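Tevo supplies joint sealant, crack filler and precast concrete bollards for large paved areas. The Hellgate range covers exterior slabs on grade, open to foot traffic and occasional service vehicles.

## Hellgate CF crack filler

One-part, self-leveling, light gray. For irregular cracks that cross a panel or meet an existing joint. Clear twigs, dirt and old filler from the crack before application. 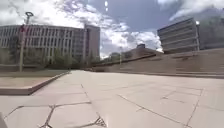
*Concrete slabs with joints and irregular cracks, planter curb at left.*

Supplied in 20 oz cartridges, 7 per case. Part no. HG-136. Skins over in one hour at room temperature. Do not apply to standing water or frost.

## Kwok precast bollards

Square concrete posts with a plain gray finish, cast without reveals or lettering. Set in a row to mark the limit of a paved area where it meets planting or a slope. Surface-mount and embedded versions have the same outside dimensions. Minimum mix strength is 3,000 psi.

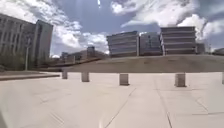
*Row of concrete bollards between paving and a grass embankment.*

Anchor bolts are ordered separately. Keep anchor holes clear of expansion joints. For round or dark-finished posts, request the Canham sheet.

## Hellgate EJ joint sealant

Two-part, pourable, for straight expansion joints between large slabs. Use with closed-cell backer rod. It can also be run along the base of a raised curb where the curb meets the paving.

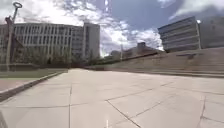

## Survey before ordering

Record joints and cracks separately, as they take different products. Measure joint width at both ends and at midpoint. Long diagonal cracks that run through a slab should be measured along their full length. Note stains and scuffs on the plan; sealant does not cover them.

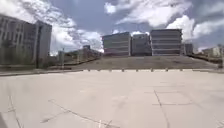
## Storage

Keep cartridges upright and out of direct sun. Two-part kits must be used the same day they are opened.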